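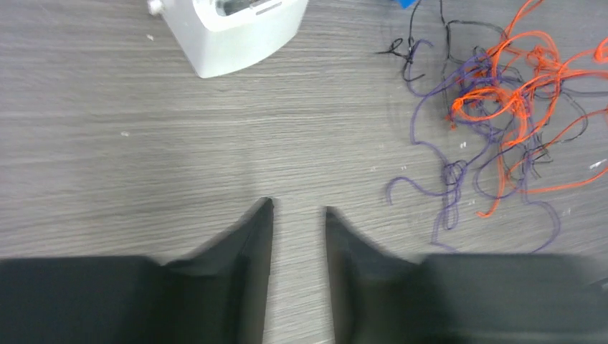
Orange, purple and black, before sorting.

The pair at the end of the room had been installed in May, and by the first Saturday shift we had stopped lowering our voices around them.

Polov Thread Recovery used to pay eight of us to pick cord apart. You got a heap, you found an end, you followed it until you lost either the end or the will. My best day was 31 heaps. I had it written on the inside of my locker, where other people keep their children.

Now we were Tangle Supervisors. The memo from Isdale, our parent company, said our judgment was "more valuable than ever," and enclosed a lanyard. My judgment was required whenever the screen asked ORANGE? and I had to press Yes. On Thursday I pressed it 885 times. Once I pressed No, to see, and got a second memo.

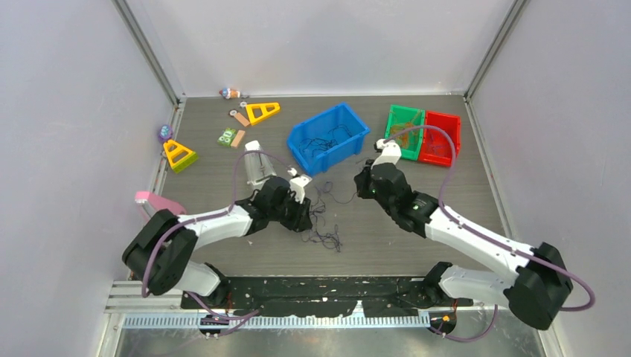
Station two, with the blue bin at the back and the trays to its right.

What I missed was the talk. Picking leaves the mouth free, and in eleven years we had settled most questions, including who ought to have married whom. Pressing Yes also leaves the mouth free, but you have to watch the screen, and it's hard to be properly scandalized by someone's sister-in-law while facing forward.

Then the system went down at ten past four for an update from Grerkness. The progress bar offered 1,927 steps. The woman beside me looked at the bar, looked at the door, and took a heap out of her cardigan pocket. She had been bringing them from home.

"Black's the worst," she said, and gave me an end.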